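Clallis is dropping its phone widget, and its developer is fine with that

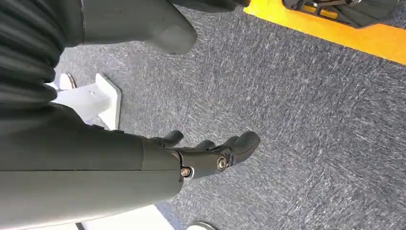 A robotic hand with its fingers open.

Clallis, the sleep and alarm app for Android, loses its home screen widget in the May update. I got 10 minutes on a call with the developer behind it, between two of their other calls, so this is going to be quick.

First question, obviously: why kill it?

"It broke every time a phone maker changed how background apps get treated," they said. "Every time. I'd fix it for one phone and get mail from people with another."

The mail is a theme. The developer runs Clallis alone, no support desk, and says 533 messages came in after the last update. Most of them about the widget. Some just said "widget" in the subject line and nothing else in the body.

"I answered all of them. Took me most of a month. I didn't write any code that month."

So the widget goes, and a quick settings tile takes its place. Tap once for tonight's alarm, hold for the full list. Fewer options, and no more clock face on the home screen, which I'll miss personally. I asked about that. Long pause.

"There are plenty of clocks."

Fair enough.

The other change is under the hood. Clallis used to sync through Awwad, the small backup service a lot of indie apps picked up a couple years back. Starting with this version it writes a plain file to whatever folder you choose. Old backups still import, up to 2000 entries at a time. Past that you have to split the file yourself, wich sounds like a pain.

"It is a pain. I have 156 people I know of who are over the limit. I'm writing to them first."

What about the watch version? Not happening this year. There was a build, it ran on the developer's own watch, and it ate the battery by lunch. They'd rather put the time into Aris, a second app, still in closed testing, that does shared alarms for households. One person sets it, everybody's phone rings. Snooze is by vote.

"My test group hates the vote. I like the vote."

Will it stay in? "For now. Ask me after the summer."

Price stays the same for Clallis, one payment, no subscription. Aris will cost something, no number yet. And a dark theme based on the Skinomura icon pack is coming to both, after a lot of people asked for it and the designer over there said yes in a one-word email.

Last thing I asked was wether the old version stays up for people who want to keep the widget. It does, on the Clallis site, as a direct download. No fixes though.

"If it breaks, it breaks. Please don't email me."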